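Clothes swap returns to Gezer House in August

The spare room at Gezer House is filling up again, which can only mean that the summer clothes swap is on its way. Residents and neighbours have been dropping things off since the end of term, and by now it is hard to get the door open without nudging somebody's old winter coat.

Adoración Gallardo started the swap a few years ago after clearing out her own wardrobe and finding she couldn't bear to throw any of it away. She invited the people on her landing to come and help themselves, they brought their own cast-offs along with them, and the whole thing grew from there. Last summer 2,000 pieces of clothing changed hands over a single afternoon, and 159 people came through the front door, a good many of them staying on for tea and Ertuğrul Bilgin's lemon cake (he has promised to bake again, and to make two this time).

Sorting is the long part, and it happens wherever there is a flat surface. The bed in the spare room, with its cheerful yellow cover and big orange flowers, has become the main sorting table. Everything gets heaped at one end first, denim and knitwear and school shirts and all, and then it is folded and moved along into piles for adults, children and babies. "You think you'll be done in an hour, and then you find a lovely jumper and have to go and show everyone," said Adoración. "I've stopped telling my family what time I'll be home." 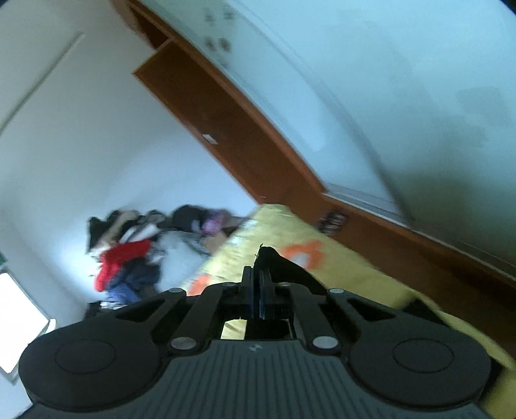
What to bring and when

Clothes for all ages are welcome, as are scarves, belts and bags, so long as they are clean and have some wear left in them. Please check the pockets before you hand things over — last year's finds included a library card, a set of bicycle keys and half a packet of mints. Shoes should be tied together in pairs. The swap can't take pillows, duvets or underwear, and it would be a kindness to keep single socks at home.

Donations can be left at the house between 10am and 4pm, and Umut Taşdemir is happy to collect from anyone who can't manage the stairs or the walk up the hill. He has asked for bags to be tied at the top and not filled so full that they split on the way to the car.

Doors open at 1pm on the day. Entry costs £2, children come in free, and there is no limit on what you take home. Kamarul Govindasamy will have his sewing machine set up in the kitchen for hems and loose buttons, and he would be glad of any spare thread in dark colours. Whatever is left at the end of the afternoon goes to the Pemoleck charity shop, where the rails are looking rather bare.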